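4.2 Student sessions

The second group of teams worked at the Bernville site with the Druris arm. Each team had 80 minutes and recorded 56 trials, and the program was not changed between teams.

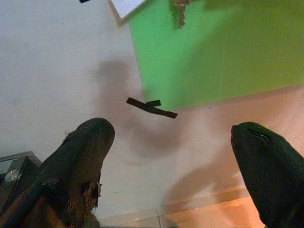 Figure 2. Wrist view during a student trial.

Wear of the fingers was not considered in our first plan. The students of the Uva club proposed to note it after every session, and we accepted. In Figure 2 the covering of the left finger is torn near its lower part, while the right tip is still smooth. We therefore report the results for each pair of fingers separately.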